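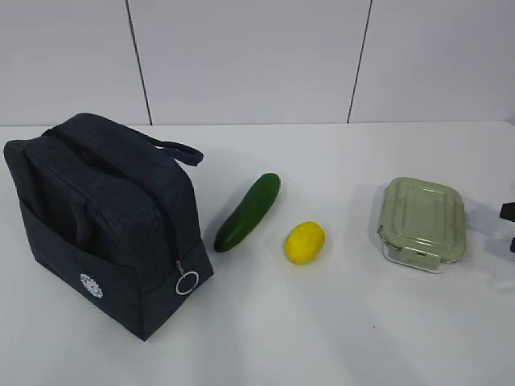
The navy lunch bag, plus a cucumber lying next to it.

I have been packing my own lunch for almost a year now and I have turned into the kind of person who wants to talk about lunch bags. My sister has asked me to stop bringing it up on the phone, so you lot are getting it instead!

Some background for anyone new. I used to buy lunch every day from the sandwich counter across from work, and I liked it, and I had no plan to quit. Then the counter closed for a remodel and the next closest place was Ibarra, which is lovely but has a line out the door by noon. I stood in that line on a Tuesday for 25 minutes, got back to my desk with a bowl of soup I had no time to eat, and that evening I dug through the hall closet looking for something to carry food in. What I found was a paper gift bag and an old cooler big enough for a family of five. I went with the gift bag. The handles lasted until the parking lot.

So I bought a proper one. Soft sides, insulated, dark navy, boxy, with a zipper that goes over the top and down the front edge. I love that zipper. It sounds like a silly thing to love, but if you have ever tried to get a flat container in through a straight slit of a zipper you know what I mean — you end up tilting it, and then the dressing goes everywhere. With this one you can fold the top back and put things in from above, flat side down, like you are loading a drawer.

The pull on it is a plain metal ring. I was ready to dislike that (I thought it would jingle) and it has been great. You can hook a finger through it with your hands full, or with gloves on in the winter, and get the thing open on the bus without putting anything down.

There's a pocket on the front too, with a little round white emblem stitched on it. Mine holds a fork, a spoon, a cloth napkin and, at any given time, 7 or so soy sauce packets that I keep meaning to throw out.

OK, so what goes in it. I promised Hòa Vũ in the comments last month that I would write this up, so here we go.

I start with whatever is heaviest and flattest. That's usually a square container of rice or noodles, or leftover chicken if there is any. It goes at the bottom and the bag sort of settles around it and stands up better. Then the ice pack, lying right on top of the lid. I used to put the ice pack at the very bottom and I can't say it was a disaster, but cold sinks, and the stuff at the top was always a bit sad by noon. Now it goes in the middle with food on both sides.

After that come the bits. And my big news in the bits department is whole cucumbers. I used to slice them the night before and by lunch they were sitting in their own puddle, all limp, and everything near them tasted like cucumber water. Now I take a whole one and a small paring knife in a sleeve and cut it at my desk. It is so much better! It's crisp, it smells wonderful when you cut into it, and the people who sit near me have started holding out their hands for a slice. A longer one goes in on the diagonal, corner to corner, standing up a little. If it's a real monster I cut off the end and eat it over the sink.

Other things that have earned a spot: a boiled egg still in its shell, a hunk of cheddar in wax paper, crackers in a jar (a bag is hopeless, you get dust), and a couple of dates for the 3 p.m. slump. Things that have not: anything with avocado, half a melon, and that lentil salad I was so excited about back in May. I still think it's a good salad. It is a terrible thing to open in a quiet room.

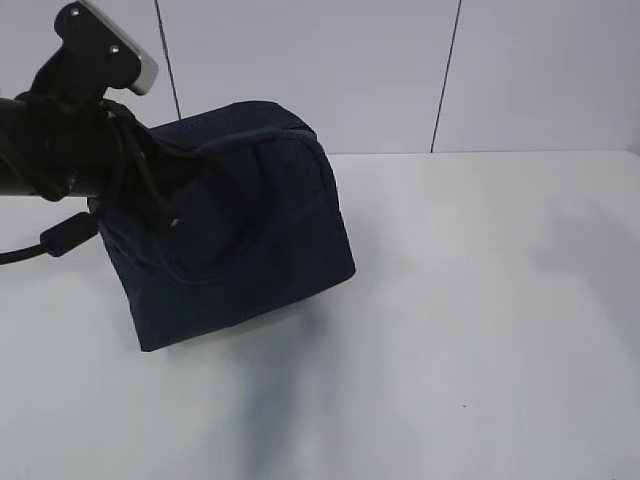

Up off the table by the handle.

The handle is what I would tell you to look at first if you're shopping for one of these. It's a fabric loop in the same navy as the rest, and I went back and forth on that, as a lot of the bags I looked at had hard plastic handles and those seem stronger when you tug on them in a store. But a soft one folds down when the bag is in a backpack, and it doesn't dig into your fingers on a long walk. My walk from the bus is 20 minutes if I catch the lights, so I have opinions about this.

What you do have to think about is balance. Any soft bag will tip toward whichever end is heavier when you pick it up, and mine spent its first few weeks going to work with one corner pointed at the sidewalk. I would put the container on one side and the fruit on the other and think that was even, and of course a pear weighs nothing next to a tub of rice. These days I do a little test lift before I leave the kitchen. If it leans, I unzip it and move the ice pack over. It takes no time and it has saved me from a lot of soup-related heartbreak.

Speaking of soup, a wide-mouth thermos fits standing up, but only just, and only if you leave the ice pack at home. I do that on Fridays when my friend Gebremedhin Tufa makes his enormous pot of shiro and sends me off with a jar of it. I carry that bag like it has a baby in it.

A few of you asked about cleaning. I was lazy about it for the first couple of months, and then one hot afternoon I opened the bag and got what I can only describe as a greeting. So here's my routine now, and I really do stick to it. Every evening the bag gets emptied completely, including the pocket, and left unzipped on the counter overnight with the top folded all the way back. Once a week I wipe the inside with warm water, a drop of dish soap and a spoonful of baking soda, then go over it with a clean damp cloth and let it air. The seams along the bottom are where crumbs like to live, and an old toothbrush gets right in there. For the outside I use a damp cloth and that's all. Dark fabric shows flour like nothing else (ask me how I know) but it hides coffee beautifully.

I haven't tried putting it in the washing machine. Somebody on the Wedine forum swears by the cold cycle and somebody else on there says it ruined the lining of hers, so I am staying out of it. 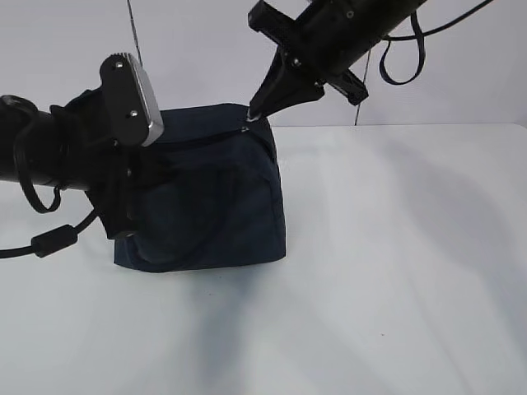

Soft bags do get a bit rumpled over time, and I've made my peace with it. If the wrinkles bother you, stuff yours with a rolled-up dish towel when you aren't using it and zip it shut once it's good and dry. I do this over long weekends and it comes out looking much perkier on Monday. Pulling the sides out by hand helps too, a gentle tug at the top corners so that the walls stand up again before you load it. That also makes the zipper run easier, as it likes to snag when the fabric has slumped in on itself. If it does snag, hold the cloth on each side of the track nice and taut and go slowly. Rubbing a bit of candle wax along the teeth works wonders!

As for size, I know I said the old cooler was too big, but please don't go too small either. I tried a tiny one of my cousin's, a cute striped thing from Ladden, and it held a sandwich and a plum and then it was done. I was starving by two. If you eat like me you want something that will take one real container, one piece of fruit, one vegetable and a snack, and still close without you leaning on it.

I also did the math on what I'm saving, very loosely, on the back of an envelope. Once I take away the extra groceries it comes to 60 dollars in a good month, and a good chunk of that has already gone to a set of glass containers, so I wouldn't call myself rich. But I do eat better, and I get my whole lunch break back. Most days I take the bag over to the benches by Fokton Park and eat my cucumber in the sun.

Next time I want to write about dressings that travel well. I have a mustardy one I'm very excited about and a tiny jar that has not leaked yet — if you have a favorite, leave it in the comments and I'll give it a go before then.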